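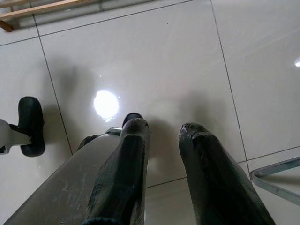

White floor tile, glossy finish.

Whitcombe House Museum, minutes, Saturday meeting, April 28, 2018

I took the notes again, so blame me for the spelling. We started late and I read out the February minutes, which passed with one fix (it's Plenholm Lane, not Road).

First up was the summer opening. Wael Younis wants the weaver's cottage open by itself on weekday mornings, and I'm all for it! We had nearly 1,000 visitors last season and most of them never got past the main house. The cottage needs 2 guides per morning and right now we have one, me, so I'm calling everyone on the old list.

Then the mill ledgers. The county archive will take 19 of them on loan and scan the lot – free, which made my week. We keep the one with the water damage until a conservator has seen it.

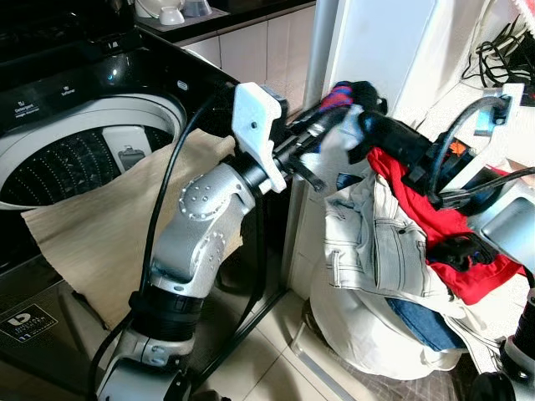

Ilham Shawky wondered whether the archive would let us show the scans in the front parlor, and said she'd want that in writing before a single ledger leaves the building. Agreed, and I'll write the letter.

Ticket price stays the same, kids still free. Next meeting is in the barn, bring a sweater.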